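Notes on Furnishing a Rented Home for the Long Term

January 14, 2020

The subject of this entry is the purchase of large furniture by people who do not own the home in which it will stand. I have rented for the whole of my adult life, most recently in Amwood, and I have moved often enough to have formed settled views on the matter. They are set down for the benefit of readers who wrote after my August entry on leases.

The first principle is that the building should be measured before the room. Most advice on buying a sofa or a wardrobe begins with the wall against which it will be placed. The wall is seldom the difficulty. The difficulty is the street door, the turn of the stairs, the elevator if one exists, and the inner hallway, which in older Amwood buildings narrows just before the living room. In my present home the narrowest point is the second landing, where a radiator pipe stands out from the wall at shoulder height. It does not appear on the floor plan supplied by the agent. A tenant should walk the route with a tape measure and write down the width, the height and the diagonal at each turn, and should keep that paper with the lease.

The second principle concerns the lease itself. Several leases I have signed contain a clause on heavy items, usually placed near the end, between pets and window boxes. It may require written consent before anything above a stated weight is brought in. My lease on Rasholm Street required it for aquariums and pianos only. The one before it required it for "any article needing two or more persons to carry," a description which, read strictly, covered my bookcase. I requested consent in writing and received it in writing. The request took one short paragraph and spared me a discussion when I moved out.

Price is the third matter, and the one on which I hear the most disagreement. My own limit for a main sofa has been $3,000, delivered, and I have never spent all of it. A renter should set aside part of the sum for the next move. Furniture that cannot be taken apart will cost more to transport each time, and that expense belongs to the purchase even though it arrives years later. I ask every shop whether the legs come off, whether the back comes off, and whether the tool for doing so is included. At the Nomura showroom I was answered at once and shown the bolts. At another shop, which I will leave unnamed, the question was passed between departments for most of an afternoon.

Leather or fabric is a question of habits. I favor leather for rented rooms, and pale leather in particular, for the plain reason that rented rooms tend to be dim and their walls are rarely a color one would have picked. A long cream sofa with a tufted back will sit quietly in front of almost any paint. The care is modest: a dry cloth each week, a slightly damp one when needed, and a proper conditioner twice a year, tried first on a hidden spot.

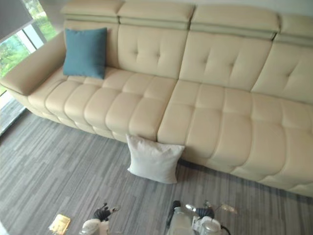

Marisfield, a reader writing under that name, objects that all of this favors the tenant who stays put. After 11 addresses, the letter says, the only sensible policy is to own nothing that cannot be carried by one person, and a large sofa is a promise made to a landlord who has made none in return. The same reader now buys secondhand, sells before each move, and reports having lost very little money by it.

I have considered this objection with care, and I accept part of it. For a lease of one year, in a city where one has not lived before, I would also buy secondhand and sell on leaving. I did so myself in my first two homes. The position changes once a tenant has renewed. At that stage the cost of living among temporary things begins to be felt, chiefly in the back and neck, and a good seat used every evening is not an extravagance. I would add that selling large furniture in the last week of a lease is harder than the letter suggests. Buyers cancel, and the date of the handover does not move.

On delivery, I recommend asking for 30 days in which to return the item, and asking whether the period begins with payment or with arrival. These may be far apart. The packing should be kept until it ends, if there is any place to keep it. I also recommend being present in person – not leaving a key – and going over the item with the delivery crew before signing. When my bed frame came through Skusport, the crew waited without complaint while I did so, and a scratched side rail was noted on the form and replaced the following week.

Floors deserve a mention. Felt pads should be fixed under every leg before the furniture is set down, and checked each season, as they collect grit and can then mark a wood floor. On one occasion 4 small scratches were deducted from my deposit at a price I still consider high – I have kept the invoice. On carpet, flat cups under the legs will reduce the dents. Pressed carpet can often be raised again with a little steam and a soft brush, provided the carpet is one that tolerates steam.

Readers have asked for the measuring sheet I use. I am preparing a clean copy, with a column for stair turns, and will post it with the next entry, which concerns curtains and the question of who owns the rail.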